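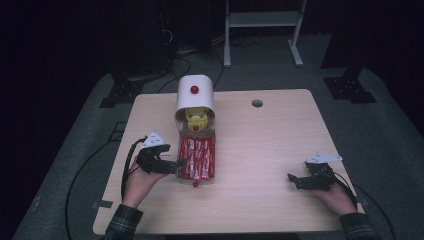
Munby

Munby is a small data set on tabletop candy dispensers. It holds one record per dispenser, plus a second table of refill and jam notes. It was put together for people who repair, collect or resell these things and want to compare one with another without hunting through old listings.

The current release has 133 dispenser records. Each record has 15 fields. The refill table has 1,000 rows, and a dispenser may appear in it many times or never.

Last updated: March 12, 2018
Maintained by: Ruairí Conneely

What is in the folder

dispensers.csv — one row per dispenser
refills.csv — one row per refill or jam
colors.txt — the list of color words allowed in the color fields
shapes.txt — the list of body shapes, with a short definition of each
CHANGES.txt — what was added or fixed, newest first

All files are UTF-8 with a header row where there is one. Commas inside a notes field are quoted. Blank means the value was not recorded. It does not mean "no" or zero.

Fields in dispensers.csv

id: a whole number. Numbers of deleted records are not used again.

maker: the name on the packaging or base, where there is one. Names appear as printed, so Kárason keeps its accent. If you search without it you will miss those rows.

shape: one of column, globe, box, figure, other. The dispenser at the top of this page is a column: tall, upright and rectangular in section.

cap_color and cap_shape: the part that closes the top. The one on the table has a white, rounded cap.

control: button, lever, crank, slide, coin or none. This is what you can see on the outside. A glossy red button on the front of the cap goes in as "button".

control_color: the color of that control only.

mech_color: the color of the dispensing mechanism where it shows through the body. Yellow is the value for the pictured one. The small red knob at the center of its mechanism has no field of its own and belongs in notes. Several people have asked for a knob field, and it may come in a later release.

chamber: clear, tinted or opaque. Use clear only if you can see the candy properly from a normal distance.

fill_type: wrapped, bare, powder or empty. The pictured chamber is packed with red-and-white wrapped candies, so it is "wrapped".

fill_color: the wrapper color if wrapped, the candy color if bare. Two colors are joined with a hyphen, the stronger one first. Mixed assortments are "mixed".

height_mm: from the table to the highest point of the cap. Measured with the cap fully closed.

condition: good, worn, cracked or parts. "Parts" means it cannot be used as it stands.

loose_parts: anything in the record photo that is not fixed to the body, written in plain words. For this one, "small red ball, at bottom". We do not guess at what a loose item is for. If the person sending in the record knows, they can say so in notes.

notes: free text.

Fields in refills.csv

dispenser_id: matches id in the other file.
event: refill or jam.
candy: a short description, no brand names needed.
cleared_by: for jams only. Shake, hand, tool or not cleared.
remarks: free text.

There is no date column. The early rows were copied from paper cards that mostly had no dates, and a half-filled column seemed worse than leaving it out.

Colors

The color list has 20 words. It is deliberately short. Rose, cherry and scarlet are all "red", and cream is "white" unless the part sits next to a whiter one and the difference is plain. Clear plastic that has gone yellow with age is still "clear" in the chamber field; put the yellowing in notes. We had a run of records where old chambers were entered as tinted, and they were corrected in September. CHANGES.txt lists the ids.

How records were made

Most records were made from the dispenser itself, by the person who had it. The rest came from photos sent in by email. Height is left blank for photo records unless the sender measured it. We do not work out heights from pictures.

Each record was read by a second person against its photo before it went in. Where the two disagreed about a color, the second reading was used and the first was kept in notes. Disagreements over shape were mostly about rounded boxes — see shapes.txt for how those are now handled.

Known problems

Three makers have most of the named rows: Trastance, Kárason and Juvia. That says more about who sent in records than about what was sold. Please don't use the counts as a guide to how common a dispenser is.

Juvia changed the foot of its column model at some point and both versions are entered under the same name. If the foot matters to you, read the notes field.

Wrapped and bare candies behave differently in the jam rows, and many dispensers in the set were only ever filled with one kind. A low jam count for a dispenser may just mean it got small round candies all its life.

The condition field is one person's opinion. One owner's "worn" is another's "good", and we have not tried to even these out.

Coin dispensers are thin on the ground in this release. Wall-mounted and floor-standing machines are left out completely.

Sending in a record

Copy the header row from dispensers.csv into a new file and fill in one line per dispenser. Leave id blank. Send a photo with the dispenser standing upright and the front facing you, with the cap on. Daylight is best if the chamber is clear, as lamp reflections hide the candy and the mechanism.

If the chamber has candy in it, leave it in and fill out fill_type and fill_color from what is there. Don't empty it for the photo. For jams, one line per jam is enough, even if it took you three tries to clear it.

Corrections are welcome in any form. Quote the id and say what is wrong.

Use

You may copy, change and share the tables, including in something you sell. Please keep the name Munby and the update date with any copy you pass on. Photos belong to the people who sent them, so ask before using those.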